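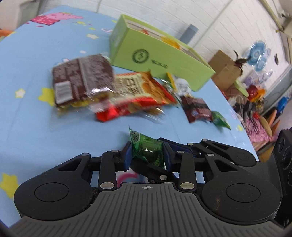 Plindside workshop group gets hand-held gripper sorting snacks

PLINDSIDE – A shared workshop behind the old tyre place in Plindside has its first working robotics build, or the front end of one anyway. Members have spent the summer on a two-sided gripper you carry round by hand, squeezing and letting go of things until the fingers behave. The arm comes later. Maybe by March.

The project goes by the name of Allik. It started on a kitchen bench in Skistville and moved across town when the bench was wanted back.

Current job is lollies and snacks. Small wrapped candies, bigger packets, a lime-green box for them to go into. Pick up, carry over, drop in the box, start again. The group chose snacks after a couple of months on wooden blocks, which everyone agrees were too easy. Blocks don't crinkle. Blocks are the same shape every time you grab one.

Wrapped candy is a different story. The wrapper slides over what's inside, the ends stick out, and shiny film is hard going for any camera based setup under workshop lights. Early fingers were bare printed plastic and fired candies across the room. The present pair have dark blue pads on them, and a green candy can be pinched between the two and held up off the table. Getting that far was most of February.

"It's a candy, its not brain surgery, but it took us eleven sets of fingers," reads the build log pinned up by the door.

The fingers ride on black jointed links with silver pins through the joints, one side close to a mirror of the other. Most of the trouble has been in those joints. Too loose and the tips wander off to one side. Too tight and the whole thing sticks half shut, usualy with something in it. Members have settled on doing the pins up by feel, then opening and closing the gripper 200 times before anyone trusts it with a packet.

Between the two sides sits a ribbed palm plate. The grooves were drawn up by one of the younger members and survived three redesigns of everything else, so they stay.

Costs so far: $311, not counting filament, which comes out of the general kitty. The budget was $200. The overrun went on pins and on a second lot of pad material after the first went hard and shiny. A parts order from Bozkurt, the hobby supplier on the Skistville road, covered the rest, and the workshop says the shop has been good about taking back wrong sizes.

Target for the next stage is 2000 hand-guided pickups, logged one at a time in a shared spreadsheet. Anyone with a membership can do a shift. A shift is 27 pickups – the number that fits on one page of the paper tally sheet, from back when it was a paper tally sheet. Shifts run in the evening from 7.30, once the saws are off. Dust gets into the joints otherwise.

What counts as a pickup has been argued over at length. Present rule is that the item has to leave the tablecloth, travel, and be let go on purpose. Dropping it over the box by accident does not count even if it lands in. Crushed items don't count. Eaten items don't count either and there is now a seperate jar for that.

The light blue cloth with cartoon prints on it stays for now. There was talk of going to plain white, easier on the software, but the members writing the software voted to keep it patterned. Their thinking is that a kitchen table at home is never plain. If the thing can't find a candy sitting next to a yellow star then it is not much use to anybody.

Big packets are next. A full packet can be pinched at the edge and lifted, but it swings, and the swing pulls the fingers out of line. One idea is longer pads. Another is going in from above and slower. Both are being tried this month, with the longer pads printing overnight on the workshop's own machine when it isn't jammed.

As for the arm – parts are on the shelf, base plate is cut, wiring is not started. The plan is a bench-mounted arm with the same fingers on the end, so what's learned by hand carries over without starting from scratch. Motors are second hand, out of a packaging line. Two of the lot have been tested and spin freely. The others haven't been looked at.

Members are split on what it's for once it goes. Some want it packing lunch boxes for the school fair. Others want to keep it as a teaching rig and let beginners pull it apart. A third lot would like their table back.

Drawings for the finger links will go up on the workshop's noticeboard page when the current version has done its first thousand pickups without a broken link. The last version snapped well short of that, at the upper joint, left side. It has since been thickened there.

New members wanted, particularly anyone who can solder neatly or has a spare bench vice. Joining is by the month, tools included, bring your own safety glasses and closed shoes. Under-sixteens need an adult with them. Side door, ring the bell twice, the front one doesn't work.

Donations of individually wrapped candies also welcome. Hard ones only please, the soft ones go flat in the pads.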